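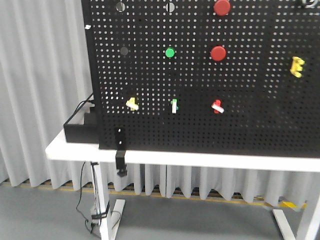

Tuesday, March 3, 2026
Planner: Kastby. Entry by H. Kostiuk.

The approach planner was rebuilt with the pegboard as a single collision plane. Timeout remains at 3,000 ms. Run 829 was replayed offline by E. Kvam; the wrist estimate lagged the joint states by 11 ms — to be corrected before the next merge.

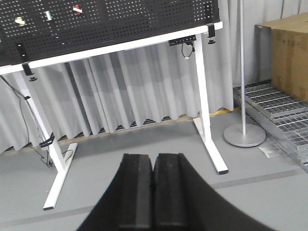 Wrist view, fingers nearly closed, pegboard ahead.

Open: B. Villa to review the clamp geometry in the collision model.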